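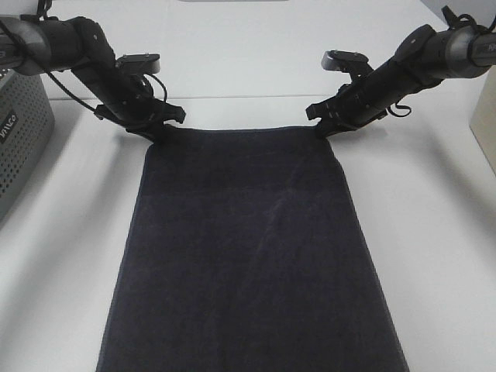

Lift passes, layers and the bus to Skurnell

The pass prices for Skurnell went up again in December, so I spent an evening working out whether a season pass still makes sense for someone who lives two hours away and skis mostly on his own. The short answer is that it depends on the bus. The long answer follows.

Skurnell sells three products: a day ticket, a block of six days that need not be used in a row, and the season pass. The day ticket is now 58. The block works out a little cheaper per day but expires at the end of March, and the hill often has its best snow after that. The season pass is 1,222 if bought after the early window closes, and I missed the early window.

Dividing one by the other gives a break-even of just over 21 days. I logged 18 days last winter and 19 the winter before. On those numbers the pass loses, and by enough that one extra weekend would not rescue it. Parking is not included in any of the products, and the pass holder discount in the cafeteria does not apply to hot food before two in the afternoon, when most people want hot food.

There is one complication. The pass also covers the night session, which runs from half past four until nine on the lower two lifts. I had never counted night sessions as days, as I had never been to one. If a night session is worth half a day, four or five trips straight after work would close most of the gap. I went to one to find out. The lower lifts serve four runs, all of them blue, and one was shut for a training session. The lighting is good on the left side of the main run and poor on the right, where the poles are further apart and the flat light hides the ruts. I did eleven laps and was back at the car before eight. I would value it at a third of a day.

That leaves transport. The road over the Kodov pass is ploughed by six in the morning on paper. In practice it is ploughed from the valley side first, and anyone coming from the north waits behind the barrier until the plough has gone up and come down again. I have sat there for 40 minutes with the engine off. The bus goes through a different way, along the reservoir, and is slower by the timetable but far more regular. It leaves at ten to six, stops at Fang for long enough to buy a coffee, and reaches the lower car park shortly before the first chair.

The bus fare is included with the six-day block but not with the season pass. I read the terms twice to check. A season pass holder can buy a bus add-on, which is priced for daily use and so makes no sense for anyone who is not there daily. Once the fare is included, the block is clearly the cheapest way for me to ski up to 12 days, and two blocks plus a few day tickets still come in under the pass at 18. I bought one block and will buy the second in February if the snow holds.

Taking the bus changes what you can carry. With a car I used to bring a second pair of gloves, spare goggles, a full change of clothes and a crate for wet boots. The bus allows one ski bag in the hold and one pack on your knees. After three trips I have settled on the following.

Skis and poles go in the bag with the shell jacket wrapped around the tips, as padding. Boots clip to the outside of the pack. I tried wearing them on the bus and do not recommend it, mostly on account of the steps. Inside the pack are a thin mid-layer, dry socks, lunch, a flask and a repair kit consisting of a screwdriver, a roll of tape and one spare pole basket. Helmet on top, goggles inside the helmet.

The shell is the Tistatico I wrote about last winter. It has lost most of its water repellency at the shoulders, where the pack straps sit. I washed it at 30 degrees with a plain soap cleaner, rinsed it twice and gave it 20 minutes on low in the dryer. Water beads again on the chest and sleeves. The shoulders still wet out after an hour of steady snow, so the face fabric is probably worn there and no amount of washing will bring it back. I will try a spray-on treatment on the shoulders only and report the result. The zip remains stiff below freezing. Wax helps for two days at most.

Two notes on the hill itself for anyone planning a visit. The upper chair at Skurnell now closes at a wind speed lower than last year's, and the status board at the bottom is updated before the website - check the board, or ring the ticket office, which answers from seven. The traverse from the top of that chair to the back bowl has been moved uphill. It holds speed much better than the old line and you no longer need to pole the last section, though it crosses a drainage ditch that had not filled in when I was there. Keep high until the second marker.

The rental shop has moved as well, from the main building to the hut by the beginners' tow. Edge and wax is done overnight if handed in before closing. They took two nights with mine, and the base edge came back at one degree as asked.

Next trip is the early bus again, weather permitting. I still need to find out whether unused days on the block can be refunded if the road along the reservoir is closed. The terms mention the pass road and say nothing about the other one, and I have written to the ticket office to ask.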